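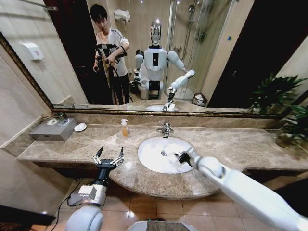

The inventory of 23 Irkcombe began in the washroom, since that was where the estate's instructions placed it. Hala Saliba had the form on a clipboard and a pencil on a string. The form was an Adamczyk standard schedule, revised in July, and it gave each fixture one line and no column for remarks. She wrote: counter, marble, beige and brown, front edge curved at basin. She wrote: basin, oval, white. Faucet, chrome, short spout. Mirror, large, narrow gold frame, ornate. Under consumables she entered one clear soap bottle with a white pump, contents orange, and then stopped, the pencil resting on the line.

The soap was the same color as the soap at Masitz. She had worked at Masitz for 30 months, in the records office, and had washed her hands with it before lunch and again at the end of each shift. The smell had been orange peel and something like floor wax. She did not press the pump. The schedule did not ask for smell.

Line 9 was the plant. The form had no category for living items in a washroom, so she entered it under furnishings, movable, and noted that the leaves covered the lower right corner of the mirror. There was no space for the note. She wrote it in the margin.

Iris called at eleven to ask for the running total.

"Nine lines," Hala said.

"You've been there since eight."

"The access key was wrong. I had to go back for the other one."

"There are 494 lines in the last schedule for that house."

"I have the last schedule."

She had read it on the train. It was dated 26th May and was signed by her father, who had valued houses for the same firm and had taken four days over this one. His line 228 read: plant, washroom, healthy, water weekly. He had found room for it by writing very small. The appraised value was zero.

"Is the plant still on it?" Iris asked.

"It's on mine."

"Strike it. The buyers don't want perishables."

Hala looked at the entry. The procedure for a deletion was a single ruled line, initialed at the right. She turned the page and began on the dispenser on the left wall: one, white, small red label, wall-mounted. Then she put down the clipboard and went to find a jug.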